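Course handout 2: Showing a robot a task by hand and by remote control
Zaltstead evening course in practical automation
Notes by Ruth Chávez, revised 12 Dec 2020

Please read these notes before the practical. The first part repeats what I said in the lecture, the second part is new, and the exercise is at the end.

1. What we mean by a demonstration

A demonstration is one complete performance of the task, from the start position to the moment when the task is finished. The person decides how the arm moves. The computer only records. For every time step we keep the joint positions, the opening of the gripper and the camera pictures. If one of these is missing, the demonstration cannot be used, even if the movement was very good.

In the course we write one file for each demonstration. Please do not put two attempts in one file. If you drop the object and pick it up again, it is still one attempt, but you must write a note in the log.

2. By hand

In the first method you hold the arm near the wrist and you guide it. The motors carry the weight of the arm, so you feel only a small resistance. Most students like this method because it can be learned in a few minutes.

It has also difficulties. Your own hands and arms come into the camera pictures, and later, when the robot works alone, they will not be there. The second difficulty is that you look at the object with your own eyes, from your own place. You may use information that the robot does not have. A student in the October group guided the arm very nicely behind a tall box, but in the recorded pictures the object was hidden the whole time.

3. By remote control

In the second method you sit at a desk and move a handle, and the arm follows. You look at the camera views on the screen. It is slower to learn — I was bad at it for a long time — but you see only what the robot sees. In the simulator this is the only method we have, as there is no real arm to hold.

We have two control programs on the course computers. Candwood moves the gripper in the direction of your hand. Inda moves it in the direction in which the wrist camera is looking. Choose one and stay with it for the whole practical. Students who change between them turn the wrong way very often.

Some advice for the handle:
Move in short parts and stop between them.
Open the gripper before you come near the object.
Turn the wrist while you are still high above the table.
Do not correct the position and close the fingers at the same time.
If you are lost in the wrist view, go up. Do not go sideways.

4. Which view to trust

The room view is for planning. It tells you where things are standing and which way is free for the arm. The wrist view is for the last part of the approach, when you need to see the object between the fingers. Beginners stay too long in the room view, and then they push the object away with the outside of a finger.

The wrist view has its own problem. Things near the camera look very large and you see only a piece of them, so it is easy to forget what stands next to them. Before you go down, look at the room view one more time and say aloud what is on the left and what is on the right of your target. In the pair from the simulator, the wrist view comes first and the room view second.
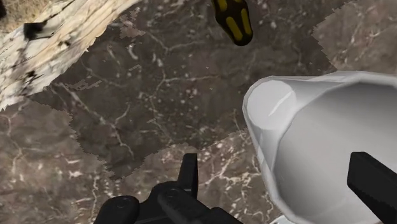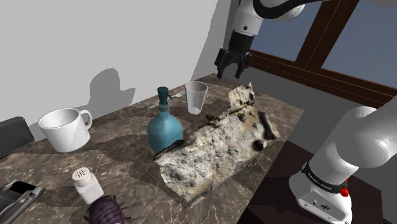 5. How many demonstrations, and which ones

For the large exercise with the Ríos group we collected 200 demonstrations. After checking, 169 were kept. The others had a missing camera file, or the person had stopped before the end. I tell you these figures so that you are not disappointed when some of your own must be thrown away.

Please vary the start. If the arm begins always from the same place, the robot learns this place very well and the rest badly. Vary also the position of the objects, but keep the task the same. A slow demonstration is welcome, a demonstration with long waiting is not. If you need to think, think before you press record.

6. Exercise

Work in pairs in room 701. One person controls the arm and the other writes the log, and then you change. Each person records five demonstrations of moving one object to a free place on the table. In the log, write for each one:
start position of the arm
which object was chosen
the moment when you changed from the room view to the wrist view
any contact with another object

Afterwards, play back your partner's files without sound and without the log. Mark the moment when you believe the view was changed, and compare it with the written one. Bring both lists to the next lecture, on paper if possible.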